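Ok so quick one tonight, I have maybe half an hour before I have to go pick people up. I wanted to get this down before I forget what I thought.

I've been resetting my grandmother's ring. Or having it reset, I can't do it myself obviously. It's a small sapphire, kind of a washed-out blue, in a tall yellow gold setting from whenever. Prongs like little fishhooks. I've snagged it on every sweater I own and one seat belt. I wore it for four years like that and then one morning in January I looked down and a prong was just gone. Stone still in there, wobbling. Took it off right there in the parking lot and put it in the coin part of my wallet, which my sister says is the worst possible place to put a loose sapphire. Fine.

So. Jewelers. I went to two.

First was Heinonen, the big bright one out by the highway in Surdale. Nice people, good coffee. They looked at it for maybe a minute and said new head, new prongs, 254 dollars, ready soon. Which is a fair price I think? But when I asked about doing something different with it they took me straight over to the case with the new settings, and everything in there was a halo. Halo, double halo, hidden halo. I don't want a halo. My stone is pale, put a bunch of bright white diamonds around it and it just looks gray. One of the settings was 3000 before you even put anything in it. I said I'd think about it and left.
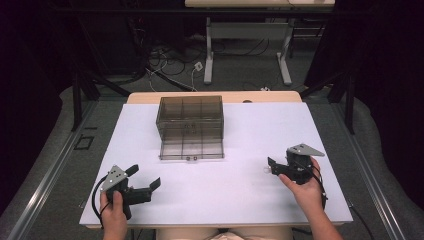
Second was Stella Koech, who works out of a room over the bakery and only takes appointments. Took me forever to get one. She put the ring under the microscope and let me look too, and wow, the prongs were worse than I thought. Worn right down to nothing. She said another winter and the stone would've been in a storm drain. Also the band has been sized at least twice, there's a seam on the bottom I never noticed. I kind of loved seeing that. My grandmother's hands got bigger and then smaller, I guess.

She asked what I do all day. Nobody at the other place asked. I garden, I type, I wash a lot of dishes without gloves. She said bezel, right away. That's where the metal goes all the way around the edge of the stone like a little rim, nothing to catch. I had always thought bezels looked heavy, sort of like a class ring. But she had a few samples in wax and the thin ones are really pretty. Low, smooth. You can shove your hand in a pocket.

The worry with a pale stone is that a bezel closes off the light from the sides so it can look darker. For me thats a plus! A bit more color would be great. She's leaving the back open so I can still clean it with a toothbrush.

Things I went back and forth on, if you're doing this too:

Yellow or white metal. I was sure I wanted white, because everybody says white with blue. Then she held the stone over a bit of each and the yellow made it look bluer. So yellow. Matte or shiny, still haven't decided, leaning matte.

Reusing the old gold. I wanted this badly. She'll keep the band and build the new top onto it, but she won't melt the old head into the bezel, there's solder in it and it can go brittle. I get the scraps back in an envelope. Not sure what I'll do with them.
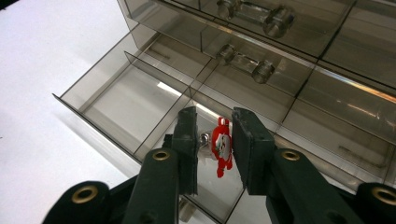
Engraving. My cousin Nikau Trevaskis (hi Nikau, I know you read these) thinks I should put her initials inside. I like the idea but there's already something in there, worn almost flat, and I don't want to go over it. Stella thinks it might be a date. We could make out a 4 and that was it. Leaving it alone for now.

Cost, since somebody will ask. More than Heinonen quoted for the repair, way less than a new setting. 100 down, the rest when I pick it up. She wrote the whole thing out on a card, including what happens if the stone chips while she's setting it. Ask about that wherever you go. I hadn't even thought to ask at the first place.

My finger feels bald in the meantime. I keep going to spin the thing with my thumb and it isn't there. I've been wearing a cheap silver band from a street fair and its turning me green.

Ok, late now, have to run. Will post again when it's back on my hand. If anybody has a matte ring they've worn for a few years, please tell me if it stays matte or goes shiny in patches, I need to let her know before she starts the finishing.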